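Cunuton Kitchen Set: Frequently Asked Questions

What is in the set?
Teleoperated pick-and-place episodes recorded on a single arm at the Misgate site. Each episode holds the joint states, the gripper command, the video and one line of text giving the task. There are 47 tasks in the current release, with 100 episodes per task.

Who records the episodes?
Trained operators. A new operator completes 21 practice episodes before any of their work is kept. Practice episodes are stored separately and are not released.

Are the objects placed at random?
Partly. The operator receives a layout card that lists the objects and the region for each one. Orientation is left to the operator. 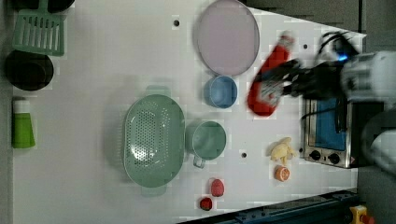
How is a grasp labeled?
A grasp label covers the period from first contact until the object is released. It records the object name and the grasp type, and nothing about whether the task was completed, which has its own field. Object names come from a fixed list and describe shape and color, so the item in the gripper is "red squeeze bottle" whatever it might hold in a real kitchen. A bottle clasped diagonally gets the type "angled". Objects that are on the table but not part of the task, such as the colander or the mug, are listed as distractors.

Why use toy food?
It keeps its shape over many episodes and can be replaced with an identical piece. Models trained only on this set should be tested again before use with real food.

Are failed episodes included?
Yes, if the failure is a missed grasp or a drop. Episodes ended by an emergency stop are removed. Filter on the "outcome" field if you need successes only.

What is the difference between Furnemier and Espiritu?
Furnemier is the recording software. Espiritu is the file format it writes. A converter is supplied with the download.

Can I submit my own episodes?
Not at present. Outside submissions may open in April, after the label list is frozen.

How do I report a wrong label?
Send the episode number, the start time of the label and the proposed correction to Ojārs Venckus, who maintains the label files. Corrections go into the next release.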